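Bench tips: small parts and the bins they live in

Quick ones, no particular order.
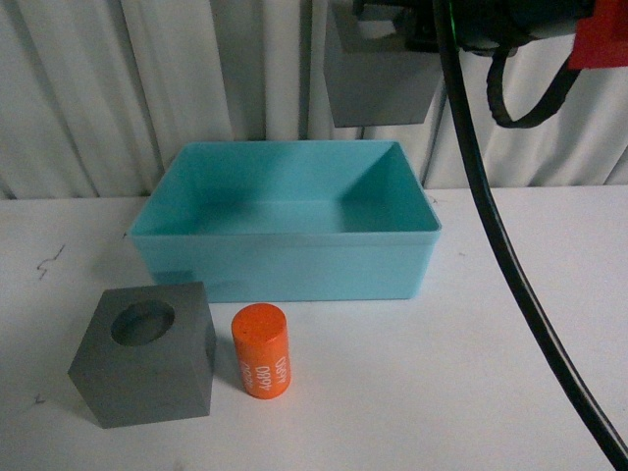 Plastic bins first. Straight sides and an open top, easy to wipe out. Skip lids, you'll only lose them. Got mine from Plostar, 2 sizes, should of bought more of the small.

Pegs and plugs go back in the block they fit. Tight hole? Bit of 200 grit round a dowel, few turns, test, few more. Don't force it.

Anything with printing on the side: store it upright, lettering facing out. Wipe with a damp rag only, solvent takes the ink right off.

White bench top = dropped screws show up. Old shelf works fine, mine's around 40 inches.

Curtain behind the bench: shake it out monthy. Holds more dust than you'd think.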